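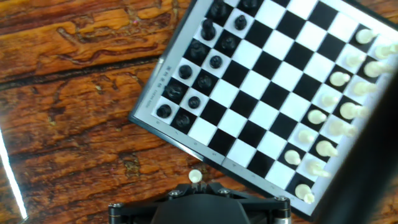
Ticket: boarding scanner at Tondham pier rejects return tickets
Status: closed
Priority: 2

Reported by the pier office in May. Passengers with a Tirkow return were refused on the evening boat. The scanner showed "already used" even though only the outbound leg had been scanned. Singles were fine.

7:40 am — Restarted the scanner. No change.

8:15 am — Tested a return bought at the Younis kiosk. Accepted both ways. Tested one bought online, refused on the second scan. So the fault is with online sales only.

9:30 am — Gornatent log shows online returns going out with one use instead of 2. The setting changed with the summer timetable load.

10:05 am — Setting corrected. New online returns scan properly at both piers.

11:20 am — 200 tickets sold before the fix still carry the wrong value. Reissued them in one batch — same ticket numbers, so passengers do not need to print again.

Pier staff asked to let paper returns board by sight until the last evening boat. No further refusals reported. Closing.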